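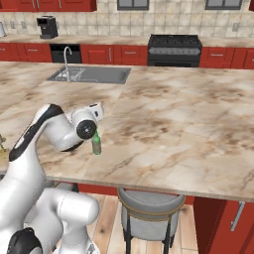

Workshop notes: the arm build, March

The shared workshop in Peltau has had an arm project on the back bench since the autumn. The mechanical side is finished. What remains is control, and for the past month nearly all of that work has been done in simulation, on the kitchen model that came with the Stiltero package. The real arm stays bolted to its plate until the simulated one can pick up and set down a small object without supervision.

The joint controller was rewritten first. The old version sent position targets at a fixed rate and let the drives sort out the path, which gave a visible jerk at the elbow whenever the wrist changed direction. The new one plans the full move, limits acceleration at each joint, and only then sends anything. Settling time at the wrist dropped from 8 seconds to 3 on the longest move. The planner is slower to start, and that has been accepted for now. 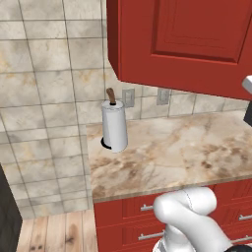

Collision checking took up most of the remaining time. The planner treats every surface in the model as a box with a margin, and the margin was set at 80 mm to begin with. That was too generous for a kitchen. With red drawer fronts close behind the elbow and a wall cabinet hanging over the counter, the planner rejected nearly every pose on that side of the room. Bar handles made it worse, as each one pushed the box for its drawer further out. The handles are now separate shapes with their own smaller margin, and the drawer fronts are treated as flat. Planning failures are down to a level where the log can be read in one sitting.

A batch of 2,000 random start poses was run overnight on the Hasberg machine. The failures fell into two groups. In the first, the arm began too close to its own base and could not unfold. In the second, the goal was reachable but the wrist would have had to pass through a joint limit. The first group is now filtered out before planning. The second still needs work, probably a second grasp angle for each object. 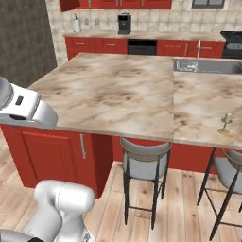

Will the simulated controller run on the real arm without changes? The planner will, but the drive settings will have to be tuned again on the bench, as the model has no cable drag and very little friction.

Grasping is handled by a separate routine, named Ojeda in the repository. It lines up the gripper with the object, opens the fingers fully, moves down along the approach axis and closes until the force limit is reached.
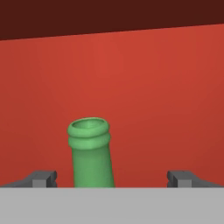

Centering is the weak point of the routine. If one finger touches early, the object is pushed sideways before the other arrives, and a narrow object may tip. A short correction step has been added before closing – it shifts the wrist until the two gaps match, within a tolerance set in the config file. The default tolerance is still a guess and will be replaced once there are bench measurements.

Anyone with bench time in the evening is asked to leave the plate bolts alone. The base has been leveled, and the calibration file depends on it.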